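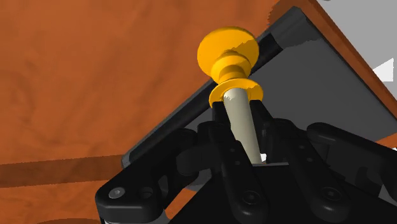
Section 3. Setting up a student profile in Skonum

For Berndale staff writers and page editors. Do the login stuff in section 2 first. If you can't see the Profiles tab you're still on a reader account, ask Thitima Panyasiri to bump you up.

Before you start

Interview done, recorder file saved, consent slip turned in. All of it. Don't open a blank profile and leave it sitting there, the January issue had a whole row of them called "Untitled" and we had to open each one to see who it belonged to.

3.1 Make the profile

1. Profiles > New > Feature. Not "Brief". Brief has no room for pull quotes and you can't switch it later.

2. Subject name. Full name, the way the student spells it. Check with the student, not the yearbook.

3. Grade. Pick from the list. If the list is blank, refresh.

4. Headline. Say what the story is about. "Meet a junior" is not a headline.

5. Summary box. Limit is 105 words and Skonum cuts it dead at the limit, mid sentence, no warning. Paste it in, then scroll to the bottom and read the last line.

6. Byline. Yours, plus anybody who sat in on the interview and asked questions.

7. Save as draft. Save again after the quotes go in.

CAUTION: The green button is Publish. Save is the gray one next to it. Yes they are too close together. Publishing by mistake sends the email to every subscriber and there is no way to pull the email back.

3.2 Quotes

1. Highlight the quote, hit Pull Quote. Up to 3 per profile.

2. Brackets for anything you added or changed. If you've got more than two sets of brackets in one quote, go back and paraphrase it.

3. Nicknames and inside jokes — ask the student if they're ok with it in print. Friends too, if a friend is named.

4. Match every quote to the recording. Every one. Type the time stamp in the Notes field, readers don't see it.

Note: Skonum turns curly quotes into question marks when you paste from some programs. Use Paste Plain. If its already happened, Edit > Clean Text fixes most of them, not apostrophes.

3.3 Captions and picture settings
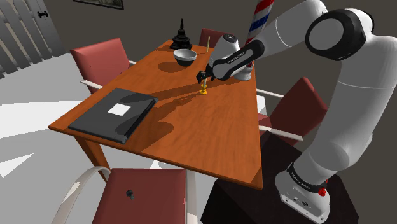
Captions get written in the Media panel, not in the body text. Click the thumbnail, then Edit Details. One sentence, present tense, plain nouns. Say what's on view and stop: a white and black robot arm reaches over a wooden table. Lettering gets copied as it appears, so FRANKA EMIKA stays in capitals if you quote it off the band on the base. Leave the brightness slider alone on anything with hard shadows like the ones across that tabletop, the auto setting turns them muddy gray. Credit goes in the Credit box, never in the caption.

For portraits:

1. Student's name first in the caption, left to right if there's a group.

2. Crop to the Profile preset. Leave space over the head.

3. Fill in the Alt field. Don't just paste the caption agian.

3.4 Sending it to edit

1. Status > Ready for Edit.

2. Choose an editor. Remden desk takes sports and clubs, Bhardwaj desk takes everything else. Siblings profiled together go to Bhardwaj as one story.

3. Wait. Locked while it's in edit. If you spot a mistake, leave a comment on the draft, don't make a second copy.

4. It comes back with a yellow flag. Fix, clear the flag, resend. Needs 2 sign-offs before the desk can schedule it.

Profile won't send? Nearly always an empty Grade field. Check that, then the consent checkbox, then log out and back in.

Student wants something taken out after sign-off: tell your desk editor before you touch the text. Section 4 has the corrections form.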